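The Long Brown Table

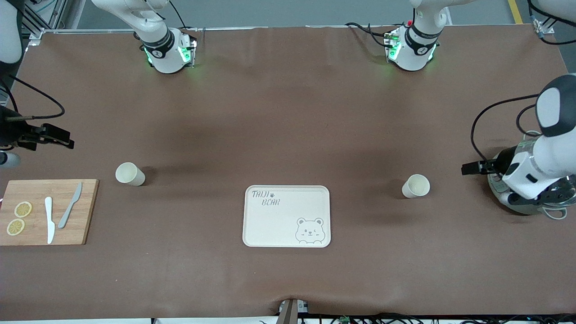

The table, with the board at its left-hand end.

Konrad Jakubowski rang me at ten to seven in the morning to ask whether I owned a bread knife. I said of course I did, everybody owns a bread knife, and then I went to look and found that what I owned was the box for one.

"Never mind," he said. "Bring the board, then. The pale one. And be here by eight, Ashwin, or she'll start without us."

She was Mrs Wasilewska, who had taught the two of us to bake when we were nineteen and useless, and who was coming all the way from the coast to see whether we had improved. I hadn't baked a loaf in four years. Konrad had, but Konrad's loaves were the sort you could prop a door with (I say this with love, he knows what they're like).

So I put the cutting board under my arm and walked up the hill with it. It's a plain thing, light wood, a rectangle with no handle and no groove for the juice, and I got it for 40 pence at the Prusard's closing-down sale. The woman on the till wanted to throw in a colander too. I've regretted that colander ever since – you wouldn't believe how often I've stood over a sink with a saucepan lid and a burnt thumb.

It was July and already sticky. By the time I reached the top my shirt was stuck to the board.

Konrad let me in and pointed at the table with his elbow, both hands being full of flour bags. I'd forgotten how big that table was. It's wide and brown and smooth all over, so smooth that if you set a lemon down carelessly you'll be chasing it. The floor behind it is grey with a bit of yellow stripe, and I once spent a whole afternoon on that floor looking for one of Mrs Wasilewska's earrings. It was in the dough. We found it in the second loaf, or rather a man called Ondo found it, and he was very decent about his tooth.

"Left end," said Konrad. "She's left-handed."

"She isn't."

"She is when she's cross."

I put the board down at the left end, a bit skew, and he looked at it for a while and didn't straighten it, and that's how I knew he was nervous. Konrad straightens everything. He straightened my tie at my own father's funeral, halfway through a hymn.

"What are we making?" I said.

"The Cinora."

Oh, the Cinora! I had to lean on something. If you've never had one, it's a plaited loaf with caraway and a very thin crust, and the recipe is supposed to date from 1646, though the card we learned it from was typed and had a coffee ring on it. You make the dough with 380 grams of flour and you don't add a spoonful more, however much it sticks to you. I had never once got through it without adding more. I used to do it when her back was turned, a quick pinch out of my apron pocket, and I was quite sure she'd never noticed.

We got going. It stuck, naturally. It stuck to Konrad up to the wrists and it stuck to my watch, and at one point we were both attached to the same piece and had to walk round each other like people in a country dance. I looked at the flour bag. Konrad looked at me looking.

"Don't," he said.

"I wasn't."

"You've got your apron pocket open."

I shut my apron pocket. We kneaded. He told me about his sister's new flat and I told him about the knife box, and somewhere in the middle of that the dough gave up fighting and went silky under my hands, all at once, the way she'd always promised it would if we only left it alone. I can't tell you how pleased I was. I made Konrad poke it. Then I poked it again myself.

She arrived at half past eleven, smaller than I remembered, in a coat much too warm for the weather. She was 97 and had come up the hill on foot because she didn't care for the taxi driver's opinions. She didn't say hello. She went straight to the loaf, which was cooling on my board, and rapped the bottom of it with one knuckle and put her ear down close.

Konrad stopped breathing. I think I did too.

"No extra flour," she said.

"No, Mrs Wasilewska."

"Turn out your pocket, Ashwin."

I turned it out. There was a bus ticket in it and half a caraway seed. She studied the seed for longer than it deserved, and then she took off her coat, handed it to Konrad and asked which of us had the bread knife.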